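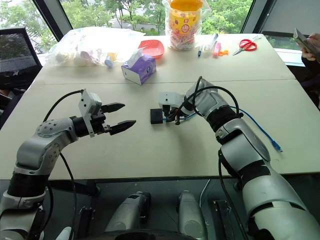

**What house rules do you have for people reaching over a table with two arms on it?**

posted by **tabletop_nights**, 4/17/20

Hi all! I'm writing up the bench rules for our little robotics room in Grolbridge and I'm stuck on the part about hands. We run two arms side by side at one table, with grippers that don't look like much until one closes on the side of your thumb (ask me how I know). The things we put out for them are ordinary stuff – tissues, pens, a jar of lollies, that sort of thing – and people treat the table like a kitchen bench. They lean in to straighten a bottle, or they hold a phone out over it to get a photo.

My draft says "no hands past the edge while the arms are powered". Everyone hates it, because powering down and homing again takes ages and we do it all day. We've logged 1,096 runs so far and I'd guess most of them needed someone to move something partway through. Is there a sensible middle ground? And does anyone have a rule about scissors? Ours are in the mix with everything else and I go back and forth on it.

---

**creakyelbow**

I had this exact argument at my last place, so here's what we ended up with, and you're welcome to pinch it.

We split "powered" into two states. Held means the motors are on, the program is paused, and the person with the stop button has said "held" out loud. Running is everything else. You can reach in during held, one person at a time, and the button person doesn't look at their phone or wander off until the hand is back out and they've heard "clear". Running means no hands, no phones, no sleeves, no lanyards. Photos get taken from a step back, and if you want a close one you ask for a hold like everybody else.

One big caution: a pause in software isn't the same as a safety-rated stop. Ours was a proper protective stop wired through the controller, and I wouldn't let anyone reach in on the strength of a pause button on a screen. Check the manual for your arms before you copy any of this! If it doesn't tell you what state the drives are in, stick with your strict rule until you've had a straight answer from the maker.

The other thing I'd write down is speed. We capped everything at 30 percent while anyone was standing at the table, and it made people a lot calmer about waiting. You'll also want a line about cables. A loop over the wrist needs enough slack for the full range, and we look at both arms before the first run and again after lunch.

On scissors, we allowed them closed, with the blades pointing away from where people stand, and only if the task needed them. If they were just there as clutter they went back in the drawer. Bags are worth a thought too – thin plastic catches on finger tips and then the whole lot comes along for the ride.

---

**Broder Bench Club**

just switch it off. takes two minutes. we've done 3,233 runs that way and I still have all my fingers

---

**mostly_wiring**

Agree with creakyelbow about the two states, but I'd add that your rules should say who can restart. We had a close one last November when somebody saw the arms stopped and helpfully set them going again. Now whoever called the hold is the only one who can end it, and it's on a card taped to the table.

Also, do the risk assessment for the table with the objects on it. A gripper that's fairly harmless empty is a different animal when it's carrying something sharp.

---

**tabletop_nights**

Thanks, this is great! I've asked about the stop wiring and I'm keeping the strict version until I hear back. Scissors are going in the drawer for now.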